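Plavbridge workshop notebook, August
Lounge furniture, wear and spill checks

Started on the low tables after lunch. The set from Deák is the one with the upholstered grey surround and the pale yellow top let into it, plus the separate lime-green low tables. The order sheet gives the whole group one reference, 526, and that is going to cause trouble when we reorder parts. I have been writing 526-Y for the yellow top, 526-S for the grey surround and 526-G for the green tables. Please keep to that until the office says otherwise.

The question for this entry is where people put things down. The yellow top is hard and wipes clean. The grey surround is soft, and a full cup is not stable on it. If visitors treat the surround as a table we need a different cover fabric. If they treat it as a seat, the present one will do and we only have to worry about the seams.

Layout for the afternoon: drinks things on the yellow, reading matter on the grey, green tables further back for whatever was left over. Réka wanted the reading matter spread out on both sides so that it took up the room it would take up in use.

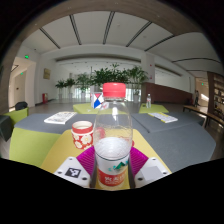 Enikő Vass
Furniture and fittings, Plavbridge workshop

Red-capped bottle and the red flowered cup both at the yellow top, magazine on the left of the grey, open booklet on the right. The small box with the triangle pattern went on the middle green table and the white-capped bottle on the one to the right.

Notes on the yellow top. A part-filled bottle is the awkward case. It is light enough to be knocked and still holds enough to make a mess. I put down 2 ml of water at the join between yellow and grey and left it for 4 minutes. It sat as a bead on the yellow side, crept to the join and then went into the grey. The mark on the fabric was wider than the spill by a good margin. Blotting took most of it. The remainder had to dry by itself, and I could still find the edge of it with a fingertip at half past three.

Repeated with cold tea, same amount, same place but further along. Same behaviour, except that the tea left a line. Drumwood cleaner diluted as on the tin got the line out on the second pass. The first pass only moved it. Do not use it neat - it dulls the yellow, and I have a dull patch on the offcut to show for it.

Notes on the grey. A magazine lies on it well enough. Glossy covers slide if you drag a sleeve across them. An open booklet stays put better than a closed one. I leant on the surround with one hand while reaching across to the yellow, as anybody would, and the padding gives more near the outer edge than at the join. Réka thinks the foam is cut short there. I think it is the board underneath. We will not know until a cover comes off.

The lime-green side panel needs a softer cloth than the one on the hook. The rough cloth leaves fine scratches that show when you get down to eye level.

Costs, for whoever does the ordering. Replacement cover in the same grey is quoted at 1,203 for the full group, fitting not included. Fudutton can supply a coated fabric in a near match and want nearly the same again for the fitting. I have asked for a sample big enough to go across the join.

Réka Szabó adds: height of the green tables against the yellow top still to be measured, please use the steel rule, the tape in the drawer reads short.

To do
Take one cover off and look at the foam and the board.
Repeat the join test with a bead of clear sealant along it.
Tea again on the Fudutton sample when it comes.
New soft cloths. Label the offcuts.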